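4.2 Tableware and portion size in the home records

The second part of the study turned to the vessels from which people ate. Households in the Ogilvie district had been asked to keep a written record of every meal taken at home during December, noting what was served, who served it and what it was served in. The last of these items was added at a late stage, after the pilot had shown that the word "bowlful" was used for very different amounts of food. A total of 2627 meal entries were usable. Entries in which the vessel was not named were set aside and are discussed in Section 4.4.

Of the 71 households that returned a complete record, most relied on a small set of everyday bowls and brought out others only for guests. Plastic bowls were mentioned often, mainly for breakfast cereal, for children's meals and for food eaten away from the table. Several respondents wrote that they had stopped noticing what their bowls looked like. When asked to draw the rim of their usual bowl at life size on the sheet provided, they tended to draw it too small. Drawings made with the bowl in hand were closer to the true width, but the difference between the two sets of drawings was not the same for every age group, and older respondents were on the whole the more exact.

Colour was recorded in the respondents' own words. This proved harder to code than expected. The same bowl might be called blue by one member of a household and green by another, and we did not try to settle such cases. Dark bowls were grouped together whatever their shade, as earlier work on contrast between food and vessel has been more concerned with lightness than with hue. Figure 2 shows a plastic bowl of the kind placed in the dark group.

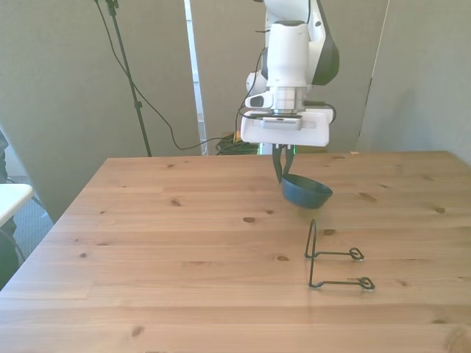
Figure 2. Dark blue-green plastic bowl, held above a wooden table.

Yabsira Shiferaw, in written comments on an earlier draft, objected to this grouping. A dark bowl filled with lentils and a dark bowl filled with rice are two different things to the eye, the comments ran, and to place them under one heading is to measure the crockery and forget the meal. The point was put more sharply further on: if contrast is what matters, then the food must be coded with the same care as the bowl, and no statement about dark bowls in general should be made at all.

We accept the first part of this criticism. The entries were accordingly coded a second time, with the main food in each marked as light, dark or mixed. Soups and stews gave the most trouble, and the mixed class is larger than we would wish. The second part we accept only in so far as the records allow. Many entries name a dish without saying how it was prepared, and a porridge may be pale or brown according to what is stirred into it. Where there was doubt the entry was marked as mixed and left out of the comparison.

After recoding, the link between dark bowls and larger reported portions was weaker. It remained visible for light foods at breakfast, but could not be found for evening meals, where food was more often served by one person for the whole household. This agrees with the Erent diary study, in which the person holding the spoon had more bearing on the amount served than the vessel did. It does not agree with the Hundico canteen trial, although diners there served themselves and were free to return for more, and the two settings may not be open to direct comparison.

We use cookies to improve your experience on this site. By continuing to browse you agree to our use of cookies. Accept | Manage settings

One further matter concerns second helpings. The record sheet gave a single line to each person at each meal, and it is clear from notes in the margins that some respondents added a second helping to the first while others left it out. The sheet used in the Flundska follow-up provides a separate line for this purpose. Portions in the present section should therefore be read as the amount first reported, without correction.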